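Minutes of the monthly household trials meeting, Neltero project
Held 2019-11-29 in the upstairs meeting room at Uvico, with the Narkico folks dialing in

Present: the Uvico trials team, two of our safety reviewers, the arm software group from Narkico, and the site coordinator for the Dimitriou house. Apologies were received from the purchasing office.

1. Welcome and last month's minutes

The chair thanked everyone for coming in on a holiday week, and thanked whoever brought the walnut cake, which was much appreciated and did not last until item 3. Last month's minutes were accepted with one small fix: the spare wrist cable was ordered by Uvico and should be billed to us and not to Narkico.

2. The gripper fault at the Dimitriou house

Most of the meeting went on this item, and rightly so. The site coordinator took us through it from the start, for the sake of those who had only seen the short note.

During a tidying run, the robot was asked to pick a soft item up off the floor and then go on to a cabinet. The right gripper closed on the item as it should, but when the release command came, the fingers stayed shut. The arm carried on to the next part of the task as though its hand were empty. It pulled the item along with it, the cloth caught on a cabinet door, and the arm kept pulling for 3 seconds before the operator pressed the stop button. The door hinge was bent a little. No person was within reach of the arm, and the family was out of the house at the time, for which we are all very grateful.

The coordinator wanted it written down that the operator did exactly what the training asks for, and the meeting agreed warmly. There was some discussion of whether 3 seconds is slow. The safety reviewers felt it was quite reasonable for a person who was watching the robot's base at that moment, and said the more useful question was why the arm had not stopped on its own.

The arm software group then explained what they have found so far. The gripper reports its finger position back to the arm, and the arm is meant to wait for that report before moving on. On the older control board the report can go missing when the line is busy. In that case the software waits 900 milliseconds and then, unfortunately, takes silence to mean yes. They were very open about this and said it was a leftover from bench testing, where a stuck finger does no harm. They have gone back through the logs and found 17 other runs where the report went missing. In all of those the fingers had opened anyway, and so the runs looked fine and went into the folder with the good ones.

One of the reviewers asked about the pull limit. It was set at 80 newtons for the arm, a figure chosen last January for lifting grocery bags, and it was never brought down for work around doors and drawers. Everybody agreed that this is far too much for a household hinge, and a good deal too much for a child's hand. There was a fairly long conversation about what the right figure would be. We did not settle it, and it would be wrong to write down a number here that people might take as agreed.

We also talked about soft things in general. A rigid object that stays stuck in the gripper tends to knock against something and set off the contact check. Cloth gives, and stretches, and wraps around whatever it meets, so the check may see nothing strange until quite late. Bags with straps or long cords are a worry for the same reason, even when the robot has no business with the bag itself and is only reaching past it to a door.

The group looked at two views together, one from the wrist and one from the head, and talked over where a cord or a fold of cloth could get caught.

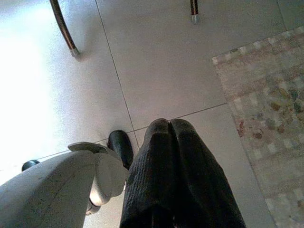

Knitwear on the tile beside the gripper.

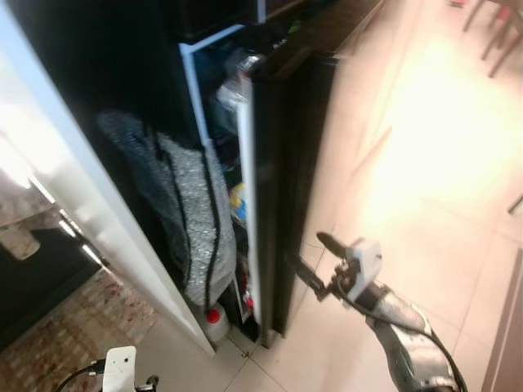

Right arm at the cabinet, with the corded bag hanging on the inner side of the white door panel.

The Narkico group said they could have the waiting rule changed fairly quickly, so that a missing report stops the arm and puts a message on the operator's screen. They would like a week of bench time before it goes near a house. The chair said that a week was fine and that two would also be fine – we would all much prefer a late fix to a hurried one.

Agreed:
Floor pickup and cabinet runs at the Dimitriou house are on hold until the new rule has passed on the bench.
Narkico to send the list of affected runs to the Uvico team, so they can be taken out of the good folder and looked at again.
Safety reviewers to propose a lower pull limit for doors and drawers, and bring it to the next meeting.
Site coordinator to arrange the hinge repair and to call the family, in person and not by email.
Hanging bags and loose cords to be added to the checklist that operators go through before starting.

3. Control boards

Uvico still has both kinds of board in use. The newer one does not lose the report in the same way, as far as anyone can tell, but it runs warmer and the fan is noisy enough that one household has mentioned it. It was left that we would swap the boards on the Dimitriou robot first and see how it goes. Purchasing to be asked about delivery times.

4. Any other business

The stop button on the spare handset sticks slightly when pressed at the corner. It has been taped up and put in the red drawer, and it should please stay there until it has been replaced.

The parking passes for the back lot run out soon. New ones are at the front desk.

Next meeting in January, same room, date to be sent around by the chair.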